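双臂工作台搭建记录(三):夹爪对中与线缆整理

前两篇写了底座固定和供电,这一篇只讲两只手臂装好以后怎么让夹爪对到一起。

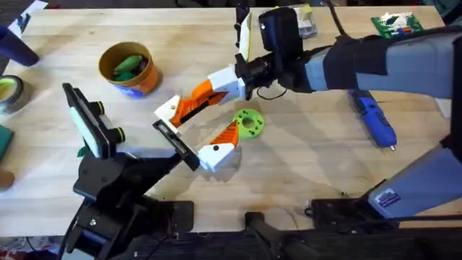
开始之前先确认两个底座都已夹紧在桌子前沿。用手推大臂根部,底座如果跟着动,后面量的数都不作数。我和Neusa Fagundes第一次就是没拧紧,白调了一个晚上。

一、设零位
先上电,不使能,把两臂手动摆到收回姿态,在Henero控制面板里分别点“设为零位”。左右臂的编号不要弄反,反了就断电重插。

二、找会合点
在桌面中间偏左的位置用铅笔画一个十字,离前沿200毫米。先让右臂走到十字上方,停住,再让左臂慢慢靠过来。速度上限设为每秒30毫米以内,手放在急停旁边。两侧指尖快要碰上时停下,留一张卡纸的缝。

三、修正偏差
从侧面看两个指尖的高低。差得不多就在软件里改末端偏移,每次改一小格。差得多,先查指尖的螺丝。打印的指尖边上有毛刺,会顶住夹爪合不拢,用手持电磨低速修掉,修完擦干净再装回去。

四、走线
腕部相机的线要留一个弯,腕关节转到两头极限都不能绷直。我留的余量大约303毫米,扎带只扎在大臂上,腕部不扎。

五、试跑
让两臂在会合点重复开合200次,中途不要碰桌子。跑完再看指尖缝隙,变大了就回到第三步。我们这台跑到一半时左臂偏了一点,查下来是连杆上一颗螺丝没打螺纹胶。

参数文件请另存一份,文件名写上日期。下一篇写相机标定,标定板的打印文件由Adalberto Sales整理,周二放到工坊的共享盘里。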